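Call for participants: people who clean, cook or set up rooms for a living

We are looking for 15 people to take part in a workplace study at the Brindari training centre in Cokside. You should have worked at least two years in housekeeping, catering, care or front of house, for any employer. We want current staff above all, but people who left the trade in the last year or so may apply too.

The study concerns a machine called Jundum, a two-armed robot that Brindari's owners intend to bring into their guest lounges and staff kitchens. They have been told it will "free up" workers for better things. We have read that sentence in a good many brochures, and we would like to know which things, on whose rota and at what rate of pay. So far the machine has been put through its tasks in a simulated lounge, and the results have been presented to managers only. 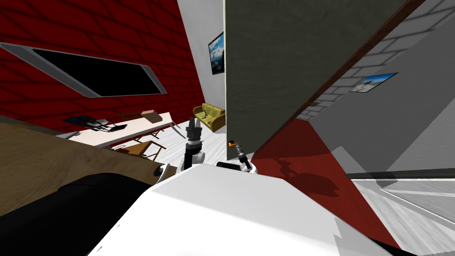 Workers have not been asked what they make of any of it, and that is the gap we are trying to fill. Anyone who has turned round a lounge between two bookings knows the job is mostly judgement: what is rubbish, what was left behind, what the next guest will complain about. The practice lounge has a yellow-green sofa, a wall-mounted television and a long white table with a few things on it, which is a kinder room than most of us have walked into at the end of a function. Whether the planners know this is one of the questions we shall put to them, with your answers in hand.

What you would do

You would come to 8 sessions between now and June, each lasting half a day. In the first few you watch recorded runs from the simulation and tell us, step by step, how you would have done the same work and where you would have stopped to think. Later you will be given the draft rota that goes with the machine and asked to mark what has been left off it. Somebody has to fetch, wipe down, restart and apologise, and in the present draft those minutes belong to no one.

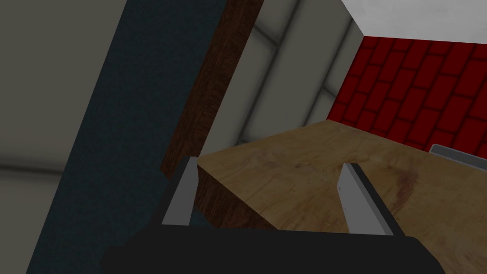 You need no technical knowledge. Please don't read up beforehand. We are not asking you to train the machine, and nothing you say will be passed to the supplier with your name on it. Your manager won't be told that you have applied.

What we pay

£279 in total, plus bus or train fares. You keep the share you have earned if you drop out.

What we can't promise

The report may be ignored. Radu Ardeleanu and Marlene Pfeiffer, who run the study, have both seen that happen.

To apply

Write a few lines to Raluca Sandu at the Costache Workplace Research Office, Cokside, saying what work you do and which shifts you can't miss. No CV. Applications close on 17 November 2020.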